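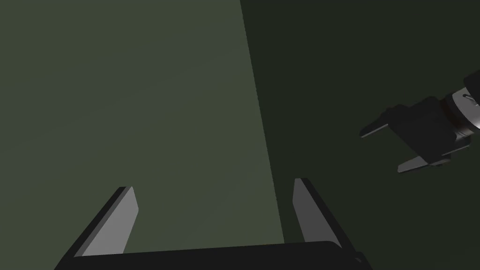
6. When the arms stop with fault 97

I wrote this section after losing most of a February afternoon to fault 97, so forgive me if I go on a bit! It's the "arms too close" stop. Mallstead shows it when one gripper strays inside the keep-clear distance of the other, and both arms freeze where they are. I've seen it in the simulator far more than on the real cell, and I'd much prefer it that way round.

Caution: if you get fault 97 on the real cell, press the emergency stop before you go through the gate. Frozen arms still have power on them, and clearing the fault from the pendant can set them moving again.

To clear it in the simulator:

1. Press Pause. Don't press Reset yet (I always want to), as it wipes the joint log.

2. Save the log. Mine stopped at step 1,977, and having that number saved me hours later on.

3. Open the wrist view for each arm in turn and check that both grippers are open and empty. If one is holding a part, use Release first, then carry on.

4. Choose the arm you're going to move and leave the other one alone. Bereket Wako likes to shift both a little at a time. I've tried it and got the fault straight back, twice.

5. Set jog speed to 20 or lower and back the arm out along its own wrist line. Small taps, please!
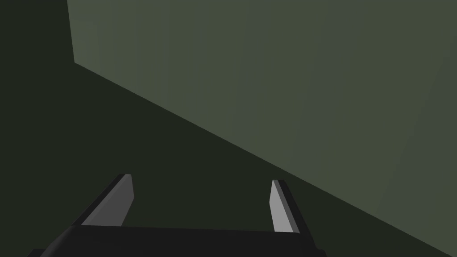 Wrist view, fingers open and nothing between them.

6. Look again from the overhead view before you go on. The wrist view only shows what's in front of the fingers, so an elbow can be sitting right beside the other arm and you'd never know from there.

7. Press Clear, then Home, one arm after the other.

Note: if the fault comes back as soon as you press Clear, look at the base offset in the Flilar file. That was my trouble. I'd copied it over from the Ikonen bench, where the arms stand further apart, so the software thought it had room to spare. Domenica Plattner spotted it while I was still blaming the joint limits.

Note: don't shrink the keep-clear distance just to make the message go away. It will go away, and then you'll have two grippers trying to be in one place. Ask Orvokki Turunen if you really think the value is wrong.

Once you've homed both arms, run test 13 at slow speed from start to finish before going back to your own program.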